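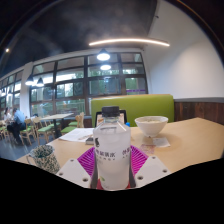 Keeping a booth table usable when everyone eats, reads and does paperwork at it

Last updated: September

We've had a booth in the kitchen for years now, and I love it, but it's a shocker for collecting stuff. One bench, one little table on one leg, and the whole family uses it for breakfast, homework, bills, soup, watching the footy highlights and leaving things on "just for a sec". These are the habits that have stuck at our place. Pinch whichever ones suit you.

Give every drink a lid or a spot

Bottles with screw caps are my favourite thing on a small table. If it's got a cap, the cap goes back on between sips, no exceptions, even for me. Mugs don't have that luxury so they get a coaster and a regular spot, over on the side of whoever's drinking. I used to put coasters in the middle of the table in a neat little stack and not one person ever used them! Now they're spread out before anyone sits down, and the mugs land on them more often than not.

Buy coasters in a colour that shouts. My old ones were a lovely pale timber and they vanished against the table top, so cups went down beside them every time. The Jara ones I have now are bright, and you'd have to try pretty hard to miss them. Get ones with a bit of weight too, or they'll stick to the bottom of a cold glass and then drop off halfway to your mouth (usually onto someone's homework).

Cold bottles sweat

On a warm day a bottle straight out of the fridge will leave a puddle in no time, and paper soaks it up from surprisingly far away. I keep a stack of folded napkins in the bench seat and put one under anything cold. Same for bowls. A folded napkin under the soup bowl catches the drips off the spoon, and you can use it to wipe the rim when you're done. Ildikó Sárközi down the road crochets hers and they're gorgeous, but I'd only cry when the laksa went on them. Paper or an old cotton one, please.

If you end up with a white ring on a timber top anyway, don't panic and don't scrub. Dry it, leave it overnight, and see what's there in the morning. Plenty of mine have gone by breakfast. For the stubborn ones I use a dab of Fondley paste on a soft cloth, going with the grain, and buff it off before it dries.
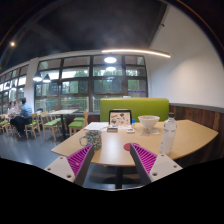
Anyway, back to paper, the real villain. Receipts, school notes, the little card the plumber leaves, they all arrive at the table and then breed. I let ours have one pile, at the back, and the pile isn't allowed to be taller than a slice of bread. Once it is, somebody has to sit down and deal with it before tea. I keep a shallow tray on the shelf nearby for the things we're hanging on to and the rest goes straight in the recycling. Phones can sit on top of the pile as a paperweight, that's about the only useful thing mine does at mealtimes.

Small bottles are worth a mention as well. Eye drops, sanitiser, vanilla, glue, they all have a way of ending up behind something taller and being knocked over when you reach. I've got an old Beltau tin, 18 cm long, that lives at the wall end, and anything shorter than a pepper grinder goes in there. When the table needs wiping you lift one tin and not a dozen bits and bobs.

Mind the pedestal

A table on a single leg can be a bit tippy if you lean on the rim, and kids climbing out of a booth always lean on the rim. Keep the heavy things toward the middle. I fill a 1000 mL jug for dinner and that goes dead centre, over the leg, with the lighter stuff further out. If yours wobbles even with nothing on it, check underneath before you start folding up cardboard - on ours it was one loose bolt on the top plate, and it took a shifting spanner and two minutes on my back to fix. I give it another nip up whenever I vacuum under there.

Where the screen goes
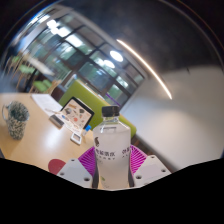
Recipes are mostly on a screen at our house now, and it took me ages to work out that lying flat is the worst place for one. It gets flour on it, it gets plates put on it, and somebody always sets a cup down on the corner. Stood up, it takes less of the table and it's easier to read from the bench. Prop it upright, like the tablet or picture book with the black border there, and you've got somewhere to tuck a loose card or a slip you don't want to lose, partly underneath, where you can still see it. Keep the tall mug off to the side with its handle pointing out and away from the screen, so you pick it up without your knuckles going anywhere near. Ours stands on a Senen folding stand that's been dropped more times than I can count and still holds.

Wiping down

Crumbs first, dry, with your hand or a brush, into a plate. Then a damp cloth, then a dry one. I skipped the brushing for years and just pushed wet crumbs into the gap by the wall, and you can imagine what was living down there. For the booth upholstery, run the crevice tool along the seam where the back meets the seat. I found 16 pen lids and a fork in ours the first time! If it's vinyl, warm water with a drop of dishwashing liquid will do nearly everything, but rinse the cloth and go over it again or it feels tacky and grabs at your legs in summer. Fabric ones want blotting, with a clean white cloth so no colour comes off onto the seat.

The dark panelling on the wall beside it shows every speck of dust along the grooves. A dry paintbrush gets it out, top to bottom, and you do that before the table or you'll be wiping it twice.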